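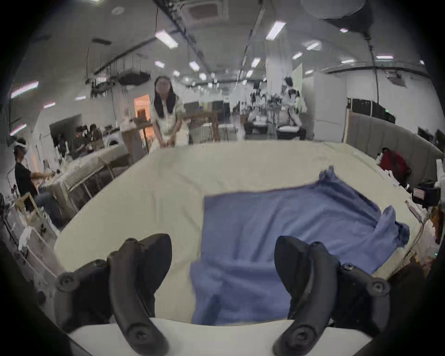

Cloth Handling Project: Gallery

Search the site Search for: Go

Reading time: 5 minutes

These pages belong to the cloth handling project, which runs as an option in the robotics course. The task sounds small. A piece of cloth has to go from spread out to folded, with the edges lined up, by means of a gripper with one finger a side and no human hands. Students record themselves doing it, train a model on the recordings and then compare folds. The course began in April and the gallery was last changed on 5th June.

Four teams took part: Potetti, Zanon, Bassi and Goretti. The names came from a list of old room names in the building and have nothing to do with the people in the teams. Heriberto Ocampo teaches the course and wrote most of the notes on this page, with corrections from the teams where he had remembered things wrongly.

The blue cloth

The large table has a cream cover on it and the cloth is blue, so the two are easy to tell apart. In our first attempts we used a pale cloth on a pale cover and the software lost the edge all the time. Changing the colour did more for the results than two weeks of work on the settings.

A cloth with its corners bunched up is a harder start than a flat one. We ask for both kinds. If every recording begins with a tidy cloth, the model only learns tidy cloths, and it stops when it meets a crumpled corner. Team Zanon found this out in the first test and had to record a good part of their set again.

The hand-held jaws

The black jaws are curved and have rounded tips. Rounded tips slide under an edge more easily than square ones, but they also let go sooner if the cloth is only held by a few threads. The usual advice is to take a bit more cloth than seems right and close slowly.

Most people grip too hard on their first day. Bassi kept a note of how long each member needed before the folds came out even, and the answer was anything from one afternoon to most of a week. The person who did best had never used a gripper before and was used to ironing shirts.

Working with two at once

Using one jaw in each hand is tiring. Arms get heavy, the folds get worse and the person doing them is often the last to notice. We set a limit of 18 folds in a turn, then a swap. Goretti wanted a higher limit and tried it for a session. They went back to 18 on their own.

The order we teach is near corners first, then over to the far edge, then a quarter turn and the second fold. Some students prefer to begin at the far edge and pull towards themselves. Both are allowed as long as one person keeps to one way for the whole turn. Mixed orders in the same turn made the training results hard to read.

The headset

Teams can also record with a VR headset, sitting at a table with a light cloth cover. It takes longer to set up. The chair has to be at the right height, the table has to be clear and the straps need adjusting for each person. Team Potetti did nearly all their work this way and wrote the set-up sheet the other teams now use.

A few notes from that sheet:
Sit down before putting the headset on.
Check the chair cannot roll.
Keep both arms over the table when recording starts.
Stop if you feel sick, and do not start again the same day.

The humanoid

The white humanoid with the black joints has a workstation further back in the room. Students on this course may watch it but may not run it until they have passed the safety test. There is more about it on the page for the second-year option, where it is the main subject.

Questions about the humanoid come up at every open afternoon, so it is worth repeating that the folding work is separate. A student can finish the cloth project without ever touching it.

The room

The room is shared by several groups and fills up quickly. Tables are booked by the half day. A team that does not turn up in the first half hour loses the table to whoever is waiting, and this has happened to all four teams at least once.

There is a padded grey partition behind the large table and a row of monitors on a shelf along the wall. Bags should go on the hooks in the corridor. The ceiling lights stay on for all recordings, also on bright days, so that the sets from different weeks can be compared.

The washing machine at the back gets used as well. Cloths pick up dust and a crease that has been pressed in by many folds begins to guide the next one. We wash them at the end of each week and dry them flat. Fabric softener is not allowed. Bassi used it once and their cloth became so slippery that the whole afternoon had to be thrown away.

The count

Each team was asked for 100 good recordings. A recording is good if the fold is finished, the cloth stays on the table and nothing has been touched by hand after the start. Zanon handed in 171, counting the ones they had to do again, and we kept all of them because the bad starts were useful for testing. Goretti reached the target last, mostly through losing their table bookings.

The results were closer than we expected. Potetti had the neatest folds from a flat start. Zanon were better with crumpled corners, which fits with what they had recorded. Bassi and Goretti came out almost level, and after some discussion they have joined their sets and will train on both together.

Next term

The next task is a towel, which is thicker and does not lie as flat. Sleeves will come after that if there is time. New students can join any of the teams or begin another, but a team needs at least 2 people, one to fold and one to watch and write down what goes wrong.

Anyone who wants to see the work before choosing can come to an open afternoon. Sign up on the sheet by the door, or ask Heriberto Ocampo for a place. Wear short sleeves or roll them up, as loose cuffs get caught in the jaws.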